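**Blocking** is the step in a western blot, ELISA or similar immunoassay in which the bare parts of a membrane or plate are covered with unrelated protein before any antibody is added. Nitrocellulose and PVDF bind protein without much discrimination, and an antibody is a protein. Left to itself it will stick to the whole sheet and produce a uniformly dark rectangle, a result every laboratory has obtained at least once and few have published.

## Common blockers

The cheapest blocker is nonfat dry milk, dissolved at a few percent in buffered saline with a little detergent. It works well, smells faintly of breakfast and spoils if left on the bench. It contains casein, a heavily phosphorylated protein, and some biotin, so it is a poor companion for streptavidin detection and is often avoided with phospho-specific antibodies.

Bovine serum albumin costs more and is the usual substitute in those cases. Its quality varies with the grade, and the lowest grades may carry traces of bovine immunoglobulin, which certain secondary antibodies will find with great enthusiasm. Normal serum is also used, ideally from the species in which the secondary antibody was raised. Fish gelatin has a loyal following and a smaller literature.

## Time and temperature

Most protocols call for an hour at room temperature with gentle rocking, or overnight in the cold. The overnight option is sometimes defended on biochemical grounds and is very often chosen at six in the evening. Blocking for too long can mask weak epitopes or, with milk, begin to loosen protein already bound to the membrane.
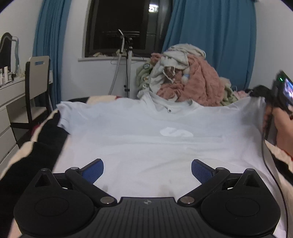
**Can the same blocker be used for every antibody?**

A blocker has to be matched to the antibody and the detection method, and the only reliable way to choose is to run identical strips in two or three candidates and compare signal with background.

## The Lacerda comparison

Maiara Camargo of the Lacerda laboratory reviewed 2,434 archived blots from the Urkwood and Ukden sites and scored each for background. Milk and albumin came out close enough that both camps claimed the result. A later addendum brought the set to 2,629 blots and settled nothing, although it did show that 7 of the worst membranes had never been blocked at all. The Lutby handbook now asks users to write the blocker, its lot and the incubation time on the same line of the notebook – a reform said to have taken longer than the study.

## Troubleshooting

High, even background usually points to too little blocking, too much antibody or hurried washing. Speckles suggest undissolved powder, and the solution should be filtered or spun before use. A clean membrane with no bands may be overblocked, though failed transfer is the likelier culprit and should be checked first with a reversible stain such as Ponceau S.

## See also

- Secondary antibody
- Nonspecific binding
- Ponceau S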